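4.3 Moving subscriber records to a new title

Use this procedure when a magazine or newspaper changes publisher and its subscriber list has to be brought into Vukance Circulation. Editorial archives are moved separately (section 6).

Before you start, get the signed transfer notice from the selling publisher and check that your login has the Owner or Transfer role.

1. Open Titles > Incoming and choose New transfer.

2. Enter the title code exactly as printed on the transfer notice. Codes are 12 characters long and contain no spaces.

3. Set the cutover issue. Copies up to and including this issue are billed to the seller.

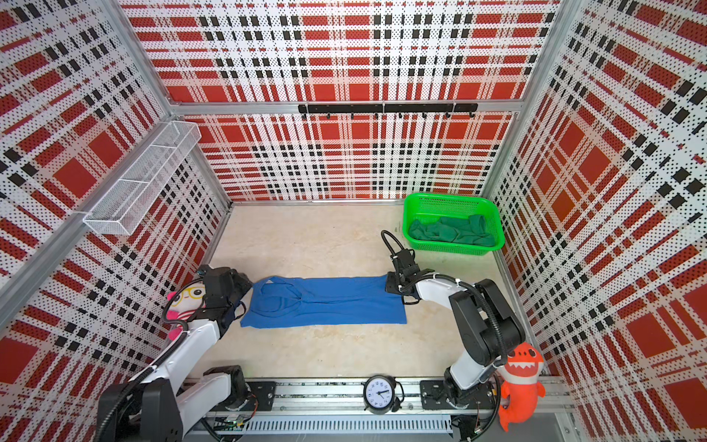 4. Upload the subscriber file. Files larger than 62 MB must be split first. Each part needs its own header row.

5. Map the columns. Name, postal address, expiry issue and payment type are required. Leave gift donor blank if the seller did not record it.

Note: Files exported from Prirkonik use the expiry date, not the expiry issue. Select Convert dates to issues before you go on.

6. Select Test run. The first 100 records are loaded into a holding area and checked for duplicates.
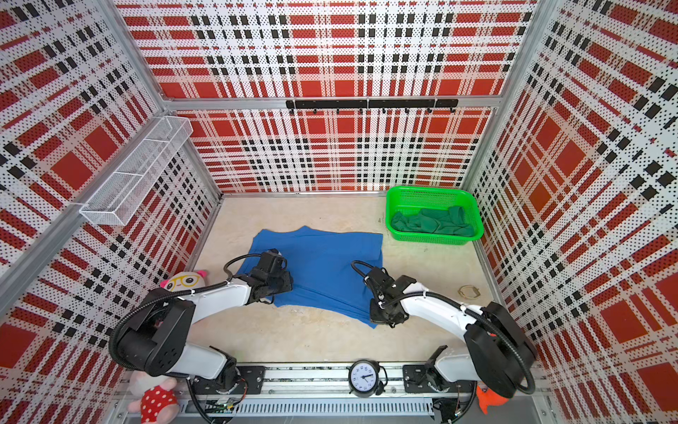
7. Open the test report and clear every line marked Stop. Lines marked Warn can be left until after the cutover.

8. Select Commit. The progress bar may pause at the address check - do not close the window.

Caution: A commit cannot be undone once renewal letters have been queued. Keep Renewals set to Hold until the totals agree with the seller's closing statement.

9. Print the totals sheet and have it signed by both parties.

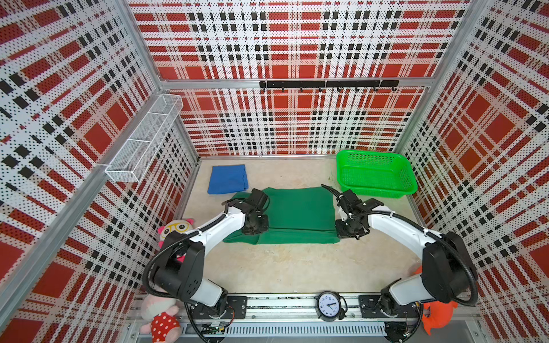
10. Set Renewals to Active. The new publisher name appears on invoices from the next billing run.

If the totals do not agree, see 4.4, Unmatched records.

Section revised September 26, 2021 - S. Riedl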